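Chapter 6
Rigid Containers and Small Flat Goods

6.1 Scope

Chapter 5 dealt with bags, sleeves and wraps, which take the shape of what they hold. A rigid container does not. Its inside dimensions are fixed, and the packer has to fit the goods to the box. This chapter covers open plastic boxes used to store or carry one item or a few, with the smartphone as the main case.

6.2 The container

A shallow box is described by its inside length, width and depth, taken at the floor. Outside dimensions are of little use here, as walls often taper and rounded corners take away usable space. Molded marks on the floor may also keep a flat item from lying fully in contact with it.

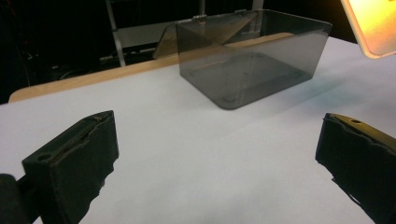
Clear and tinted plastics both allow contents to be checked without handling. Tint lowers contrast, so dark goods are harder to identify through a smoked wall than through a clear one. The Drasetti tables in Section 6.5 list wall tints by light transmission, from 80 percent down.

6.3 The item

A phone has two large faces, four narrow edges and, in most models, a raised camera module. The faces scratch easily. For this reason the item is gripped by its edges and kept clear of the walls until it is over the floor of the box.

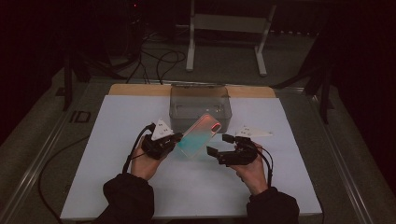
Glossy backs have low friction and will slide on smooth plastic if the box is tilted. A thin liner is normally enough to prevent this - Gaillard's tests used felt of 200 grams per square meter. Problems 1 to 4 at the end of the chapter deal with liner thickness and remaining depth.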